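Remlow to stream all 101 episodes of Pomden from October

Restored comedy series returns with original picture shape and new subtitles

Remlow has acquired the streaming rights to Pomden, the half-hour comedy made by Ramalho, and will release every episode in October. The agreement covers all 101 episodes, including the last series, which was broadcast once and has not been available since.

Pomden follows the staff of a failing ferry office in the town of Flernmont. It was shot on film and edited on videotape, so earlier home releases were limited to the resolution of the tape masters. For the new release, Ramalho returned to the film negatives and rebuilt each episode shot by shot against the broadcast version. Almost 200 hours of negative were scanned.

Episodes will be shown in their original 4:3 shape. Opening titles have been remade from the artwork used at the time, with no change to wording or running order. In 20 episodes, short passages could not be matched to surviving film and have been taken from the tape masters. Viewers may notice a softer picture in these passages.

The sound has been transferred from the original mono tracks. Background hiss has been reduced where it masked dialogue, and the studio audience has been kept at its broadcast level. Music is unchanged except in the second series, where two songs heard on the ferry office radio have been replaced for rights reasons.

English subtitles have been written afresh for the whole run. Audio description will be available for the first three series at launch, with the rest to follow in stages.

All episodes will be released together at 8 am. They will appear in broadcast order, with the two Christmas specials placed between the series they originally separated. Remlow subscribers on every plan will have access at no extra charge. Downloads for offline viewing will be limited to the mobile app.

The agreement does not include the stage version of Pomden or the radio pilot. No new episodes are planned.

Notes to editors

Preview episodes and publicity stills can be requested through the Remlow press office. Episode synopses, cast lists and running times are supplied with the preview material.

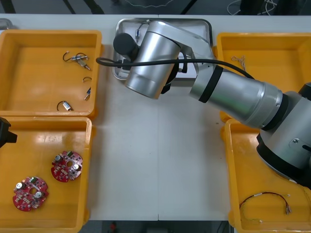

Silver robot arm over a metal tray on a white worktable.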